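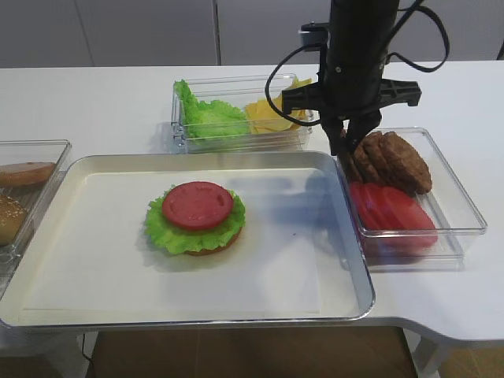 J. LAHLOU

We had been meaning to get to the open day at the Drodar kitchens in Zidorton for years, and every spring something came up, a wedding or a leaking roof or just plain forgetting. This year it fell on 18th May and I had it on the fridge from November on, so there were no excuses. We took the early bus from Avwood, the number 14, and got there while they were still putting the signs out. A very nice lady at the door gave us each a paper hat and a map, and I wore my hat all day, including on the bus home.

Drodar, if you don't know it, is a catering kitchen and teaching place in what used to be the old seed warehouse, down past the canal. They do school lunches for half the county, 3,000 meals on a busy day according to the board in the hallway, and once a year they let the rest of us come in and poke around. Admission was $4, and that got you a coffee and a muffin as well (mine was blueberry, and I'd have happily paid the money for the muffin alone).

We started in the bakery, where it was lovely and warm and I could have stayed put. There was a big mixer going and a long line of children waiting to press a thumb into a roll. After that came the cold room, which was a shock after the bakery, and then the dishwashing area, which I expected to skip and ended up loving. There is a machine in there for drying trays that I would move into my own house tomorrow if the door were wide enough.

But the part I keep telling people about is the burger table. I have made burgers in my own backyard for longer than I care to say, and I have never once set things out properly. At my house the cheese is still in the fridge, the tomato is rolling around on the board, and somebody has to be sent in for the lettuce while the buns go hard. At Drodar they had a plain white table with a great big metal tray on it, pale inside, and all that room was for one burger! Behind the tray stood a clear container with ruffled lettuce at one end and yellow cheese slices at the other, and off to the right was a second one with the brown patties standing on edge at the back and the tomato slices leaning along in front of them. With clear sides you can see what you have and what you're running low on, and I came home and went straight through my cupboards looking for anything similar.

I was interested in the order, too. The burger in the tray had its lettuce right down on the bottom bun, spreading out past it all the way around, and then a slice of tomato in the middle of that. I have always put my lettuce on top, under the lid, where it slides out with the first bite and lands in your lap. We had quite a discussion over this on the way to the gift table, and it got picked up again at dinner. My household is split. I've tried it both ways since and I'm leaning toward lettuce on the bottom, though I reserve the right to change my mind by the Fourth of July.

Lunch was in the canteen upstairs, chili or a cheese sandwich, and we shared one of each. My raffle ticket was number 111, which felt lucky and wasn't.

A few things if you're thinking of going next year. Wear flat shoes, as the floors are hard and there's a good deal of standing. Parking fills up early, but the bus stops right across the street. Bring a sweater for the cold room. And go to the burger table before lunch, when there's more room to stand and have a proper look.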